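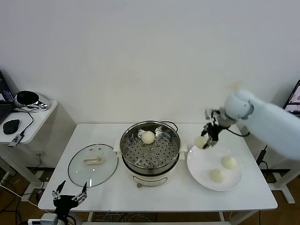

Effect of Proofing Time on the Volume and Surface Quality of Steamed Wheat Buns

Food Process Engineering, project report
Supervisor: Miloslav Šťastný

1. Background

Steamed buns are leavened wheat products cooked at or just under 100 °C. No crust forms, so the skin stays soft and any fault in the dough shows on the surface. The faults most often reported by home cooks are wrinkling, collapse after the lid is lifted, and small blisters. Recipes disagree on how long the shaped dough should rest before steaming. The aim of this project was to compare four second-proofing times using one flour and one yeast.

2. Materials

Flour: Lultum plain wheat flour, single bag, stored closed at room temperature.
Yeast: Zukico instant dry yeast.
Sugar, tap water and rapeseed oil were bought locally.
Scale: Grelico kitchen scale, 1 g resolution.

The dough contained 200 g flour, 104 g water, 2 g yeast, 16 g sugar and 4 g oil. Each batch was divided into five pieces. Leftover dough was discarded.

3. Method

Dough was mixed by hand for 3 minutes and kneaded for 10. It was rested for 5 minutes under a damp cloth, divided, rounded and placed on squares of baking paper. Second proofing took place in a switched-off oven with a bowl of warm water on the lower shelf. The times tested were 15, 30, 45 and 60 minutes.

Buns were steamed for 14 minutes, counted from the first visible steam. The heat was then turned off and the lid was left in place for 3 minutes. Volume was measured by millet seed displacement after one hour of cooling. Surface was scored from 1 (heavily wrinkled) to 5 (smooth) by two group members working separately.

4. Results

Mean volume per bun:

15 min: 91 mL, surface 3.5
30 min: 118 mL, surface 4.5
45 min: 124 mL, surface 4.0
60 min: 121 mL, surface 2.0

Volume rose sharply between 15 and 30 minutes and changed little afterwards. The 60-minute buns were wide and flat, and three of the five wrinkled within a minute of uncovering. The 15-minute buns had a tight, slightly gummy crumb near the base.

5. Discussion

The drop in surface score at 60 minutes fits with overproofing. The gas cells are large and their walls thin, and the structure cannot hold its shape when the steam condenses. Jasińska's lab manual, used in the first-year course, recommends judging readiness by weight in the hand. We could not turn that into a measurement.

Oven temperature during proofing varied between 29 and 33 °C. Only one batch was made per time, so the difference between 30 and 45 minutes should not be treated as significant. Seed displacement also compresses soft buns slightly, and the volumes are probably low.

6. Further work

Repeat the 30 and 45 minute tests with three batches each. Test a flour with lower protein. Replace the oven with a proofing cabinet if the June booking is confirmed.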